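**Unit 2 — Cloth backdrops and mounted lettering**
Handout, revised June 12, 2021

Read before the practical. Bring the cutting list from Unit 1.

## 1. Cloth

A backdrop does two jobs: it hides the wall, and it gives the lettering a ground of even tone. Black is the usual choice because it returns little light and tolerates uneven illumination. It doesn't hide creases. Any fold deep enough to cast a shadow will show under a ceiling fixture, more so when the fixture is off to one side.

Two fabrics are stocked in the workshop store. Trelo is a medium-weight weave that hangs well but keeps its packing folds. Kassa is heavier, drops flat within a day, and needs closer support at the top edge. Steam either one from the back before hanging. Pressing from the front leaves a sheen.

## 2. Support along the top edge

The sag between two clips grows with the square of the distance between them, other things equal. Halving the spacing therefore cuts the sag to a quarter. Work outward from the center clip and tension each span before fixing the next. For the practical, use a span of 47 cm and record the sag at midspan with a steel rule.

Side panels are treated separately. A panel left to hang in loose folds is acceptable at the margin of a display, where it reads as drapery — the same folds behind lettering would distort the baseline.

## 3. Lettering

Rounded typefaces survive hand cutting better than faces with thin strokes or sharp serifs. Cut the outline layer first and the face layer second, then bond the two. On black cloth a light border separates the letter from the ground; a dark face color without one tends to sink.

Mixed sizes need a rule. Common practice is to set the more important row larger and keep its baseline straight. The smaller row may then be staggered or tilted without loss of legibility.

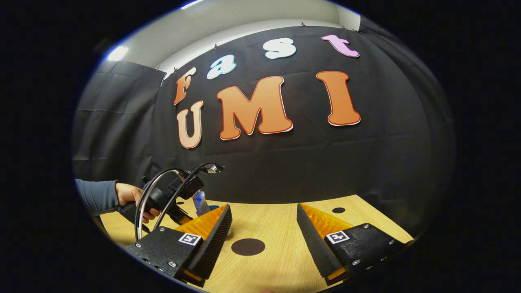

Mixed colors need a rule as well. Keep neighboring letters distinct in hue, but hold the larger row within one family (peach to orange, for instance) so that it reads as a unit. Pale tints are the most visible on black and should be used sparingly in the smaller row.

## 4. Practical task

1. Hang one length of Kassa from the Zidholm rail.
2. Mount two rows of letters. Tack first, check from the far wall, then fix.
3. Measure the sag again after 20 minutes.
4. Enter both readings on the sheet.

Return the steamers to room 309.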